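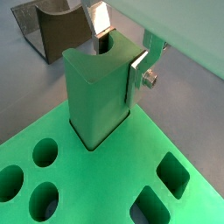 2021年8月
文／劳伦丘·图多塞

马鞍

我头一回见到那种绿色，是在桑杜街8号的楼梯口。门开着，叶卡捷琳娜·瑟尔布抱着一摞板子从里屋出来，整条昏暗的过道一下子亮了，像有人端着一块草地走过去。我是来送胶水的，结果胶水放下以后，我在那里待了四年。

她做的东西叫形状板。说起来简单得不得了：一块板，上面有洞；一堆小块，每块都认得自己的洞。可是你只要亲手放进去一块，就明白为什么有人会为它着迷了！方块的脚对准方洞，先是歪着，卡住，你轻轻转一点点，再转一点点，忽然它就坐下去了。那个“坐下去”的感觉，从指尖一直传到胳膊肘。我第一天就放了一下午，胶水的签收单忘在兜里，第二天被老板骂得狗血淋头。

她最得意的一件，是一个高高的绿方块，头顶挖了一道半圆的弯，像个迷你的马鞍。别的小块都老老实实平着头，只有它，站进方洞里，露出大半个身子，顶上还空着一个位子，好像在等谁来坐。

“等谁啊？”我问。

“你猜。”她说。

我猜了一个春天。我往那道弯里放过铅笔、弹珠、一截胡萝卜，还有一枚煮鸡蛋（鸡蛋居然挺合适，可惜滚下来了）。她在旁边笑得直不起腰，就是不告诉我。后来有一天早上，她把一只深灰色的座子放到桌上，料子有一点点透光，顶上是一模一样的弯。她把灰的摆在远处，绿的立在近处，两道弯对着两道弯，然后从围裙口袋里抽出一根圆木棍，往上一架。

桥！是一座桥！

我当时喊出来的声音，楼下面包房的人都听见了。他们后来问我是不是中了彩票。

三面墙

四月里，沃库斯来了一封信。沃库斯是山那边的一所小学校，只有3个班，写信的老师字写得又大又圆，说想要一块新板子，最好什么形状都有，最好孩子们怎么摸也摸不腻。

信里还有一句话，叶卡捷琳娜念了两遍：我们有个女孩，看不见，可是她比谁都爱玩这个。

那天晚上我们没有关灯。叶卡捷琳娜把抽屉一个一个拉出来，把这些年画过的形状全倒在地上，纸片铺到了门边。圆的当然要，大大的一个，放在正中间，手一伸就能找到。拱门要，她小时候住过的院子就有一道拱门。许多条边的那种也要，摸上去一个角一个角地绕，绕一圈又回到起点，多好玩！三个小圆洞挤在一起，是我提的，我说像三颗豌豆商量事情。她看了我一眼，拿起铅笔就画上了。

吵架也是有的，为了星星。

我说星星太难了，五个尖，差一丝都放不进去，看得见的孩子都要急得跺脚，何况看不见的。她说正因为五个尖，手指头才有得走。我说放不进去会哭的。她说哭完了再放。我们两个人隔着一地纸片瞪着对方，瞪到水壶响了，她去关火，回来就把星星画在了右边，画得特别大方，一点都没有要和我商量的意思。

第一块试做的板子用的是厚泡沫，绿得扎眼，软软的，拿在手里几乎没有分量。我们在工作间里围出了一小片地方，深灰色的底，深灰色的墙，左边一面，后边一面，右边一面，前头敞着。叶卡捷琳娜管它叫“剧院”。她说一件东西做好没有，要放在什么都没有的地方看，桌上有剪刀有茶杯，人就容易原谅它。

我太喜欢这个剧院了。不管什么放进去都立刻变得郑重起来，连一只旧瓶盖都像要发表演说。我们把绿板子放到靠里面的地方，旁边搁了一个黑色的直角架子，然后两个人一起蹲下来，脑袋挨着脑袋，往里看。

绿色在那片灰里简直要唱歌。星星、拱门、大圆，一个个暗绿色的小坑，安安静静地等着。

“像不像一座村子？”叶卡捷琳娜小声说，“从山上往下看的时候。”

我说像。那个黑架子是村口的信箱。她说不对，是瞭望台。我们又吵了起来，这次吵得很高兴。
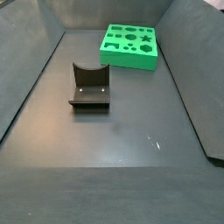

闭着眼睛

做出来是一回事，好不好玩是另一回事。叶卡捷琳娜定了条规矩：谁也不许看。

她找来一条厚围巾，蒙住我的眼睛，在脑后打了个死结。我坐在剧院前面，把手伸进去。真奇怪，刚才明明看得清清楚楚的一块板，一闭上眼睛就变得那么大，大得像一片田。我的手指先碰到边，沿着边走，拐弯，再走，然后往里迈一步，掉进一个坑里。

“圆的！”

“哪个圆的？”

我愣住了。对呀，圆的可不止一个。我赶紧再摸，这个小，旁边还有，挨得很近，哎呀，是我的豌豆！三颗都在！我高兴得差点把板子掀翻。

拱门很快就找到了，它有两条腿，手指头能从这条腿爬上去，再从那条腿滑下来。大圆最好找，简直像村子中央的水井。那个许多边的我数边数到一半就乱了，只好从头再来，叶卡捷琳娜在旁边憋着不出声，我听得见她憋着。

最后是星星。

我拿着那颗星星放了很久。真的很久，久到腿都麻了，久到面包房开始烤第二炉，香味从楼梯下面涌上来。一个尖进去了，另一个又翘起来；翘的按下去，前头那个又跑出来。我嘴里开始嘟嘟囔囔，说我早就讲过了，说五个尖是存心跟人过不去。然后我停下来，用左手食指顺着坑走了一遍，五个尖，五个凹；又用右手摸着星星走了一遍，五个尖，五个凹。两只手走得一样快的时候，我忽然就知道该往哪边转了。

它坐下去了！

我扯掉围巾，眼前白花花一片。叶卡捷琳娜一句“我早说了”都没有讲，她把围巾接过去，自己蒙上，说：“把星星拿出来，该我了。”

她比我快。这件事我到现在还不太服气。

去沃库斯的路

正式的板子做了好几遍才做对。第一遍洞口太紧，第二遍颜色发灰，叶卡捷琳娜看一眼就摇头，说这哪里是草地，这是下过霜的草地。我跑到贝尔顿的染料铺，求人家把最艳的那一罐找出来。掌柜的从架子顶上够下来，吹掉灰，问我到底要染什么，我说染一个村子。他多给了我一勺。

我们坐拉尼克斯的长途车过去，车票是叶卡捷琳娜买的，我抱着箱子，一路不肯放到行李架上。山路一个弯接一个弯，每转一个弯，小块们就在箱子里哗啦一声，前排的老太太回头看了好几次，最后忍不住问是不是带了核桃。我打开盖子给她看，她伸手挑了拱门，捏在手里，一直捏到下车前才还给我。

学校在坡顶上，院子里有一棵歪脖子李树。孩子们早就趴在窗台上等了，箱子一落地就围上来，你挤我我挤你，叶卡捷琳娜的帽子当场就不见了。老师拍着手喊慢一点慢一点，一点用都没有。

那个女孩叫米拉，辫子扎得一高一低。别人抢小块的时候，她不抢，她把两只手平平地放在板子上，先待了一会儿，像在听。然后手指头动起来了，走得那么轻，那么快，从这头走到那头，又绕回来。我蹲在旁边，大气不敢出。

“这里有个井。”她说。

我抬头看叶卡捷琳娜，叶卡捷琳娜也在看我。我们谁都没有提过井！

“这里是门。”米拉说，“这三个是什么？”

“豌豆。”我说。

“不是豌豆，是小鸡。”她很肯定，“它们在等吃的。”

那就是小鸡。从那天起，工作间里所有的图纸上，那个地方写的都是小鸡。

她放星星的时候，院子里别的孩子都安静下来了。她没有像我那样使劲，她把星星托在手心里转，转着转着，嘴角先翘起来，然后手才落下去。我听见很小的一声“嗒”。

紧接着就是一片欢呼，吵得李树上的麻雀全飞了。大家都要玩，都要蒙着眼睛玩，围巾不够用，老师把桌布都贡献了出来。

我们把绿马鞍也带去了，还有灰色的那只座子和圆木棍。本来打算当成最后的惊喜，叶卡捷琳娜连台词都想好了。可是我们还在找她的帽子，一个缺门牙的小男孩已经翻到了它们，自己在窗台上摆好，木棍一架，正让一只七星瓢虫从上面过去。

“看，桥！”他冲我们喊。

叶卡捷琳娜站在那里，台词一句没用上，笑得眼泪都出来了。瓢虫走到一半停住，在木棍上转了个身，又往回走。男孩急坏了，拿手指头拦它，求它，跟它讲道理。

回去的车要开了，我们还蹲在窗台边上等那只瓢虫。司机按了喇叭，叶卡捷琳娜朝外面摆摆手，叫他再等一会儿。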